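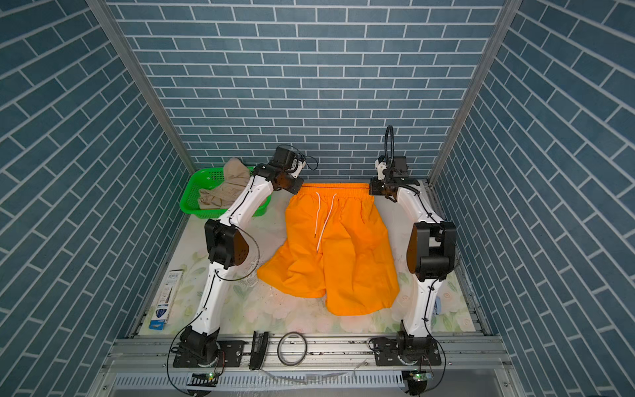

Orange drawstring shorts, laid out waistband to the back.

About Fumham

Fumham is a laundry and clothing care shop. We wash, dry, fold and pack everyday clothes for households, two schools and a summer swim program. We have been doing this for 15 years, first out of a single room behind the Kang Street post office and now in a larger building on Cellitz Road.

Most of what comes through our door is ordinary clothing: T-shirts, shorts, sweatpants, socks, towels, pajamas. We do not dry clean and we do not take leather, suede or wedding gowns. If you need those done, ask at the counter and we will give you the name of a shop that does them.

How we work

Every order gets a numbered tag when it comes in. The tag stays with the order through washing, drying, folding and packing. We do not mix orders in a machine, even small ones. A small order costs a little more per pound for that reason, and the price list at the counter shows the difference.

Pockets are checked before washing. Coins, keys and hair ties go in a small envelope and come back with the order. Paper is usually past saving by the time it reaches us, but we return it anyway.

Clothes are dried on medium heat unless the label says lower. Swimwear and anything with a stretch waistband is dried on low or hung on the rail.

Folding

Folding is the part customers ask about most. We fold by hand to the same pattern each time, so that a stack from us fits a standard dresser drawer.

Shorts are a good case. They are laid flat with the waistband at the back of the work surface and the legs toward the front. Drawstrings are pulled out to the front of the garment so they do not get caught inside -- a cord folded in leaves a ridge. The legs are smoothed from the waist down to the hem. A gathered elastic waistband will never lie completely flat, and we do not press it. Then one leg goes over the other along the center seam, and the whole piece is folded up from the hem in 3 turns for adults and 2 for children.

Soft cotton and jersey are smoothed with the flat of the hand. If a leg has bunched up, we open it out and start that side over. Creases left by the dryer mostly come out this way. For anything that needs an iron, there is a pressing service at extra cost.

We will also fold to your own pattern if you tell us. Some customers want everything rolled for a suitcase. Others want shirts on hangers and nothing else touched. Your choice is kept on your customer card under Enilov, our order system, and you do not have to repeat it.

Packing and pickup

Finished orders are packed in paper with the heaviest items at the bottom. School orders are sorted by size first and then by name label. Loose socks are paired where we can pair them, and the rest are placed on top.

Regular orders are ready the next working day after 3 p.m. Orders dropped off before 9 a.m. can be done the same day for an added fee, except in June, when the swim program starts up and we are full. We hold finished orders for 30 days. After that we call you, and we keep calling for a while before anything is given away.

If something is wrong

Check your order when you get home. If a piece is missing, shrunk or marked, bring it back with the tag and we will look at it with you. A missing drawstring can usually be replaced while you wait -- we keep white, black and gray cord in stock. Hems and loose waistbands take two days.

Where to find us

3618 Cellitz Road, on the ground floor. Parking is on the left side of the building. The drop-off door is next to the parking area and the counter is straight ahead as you come in.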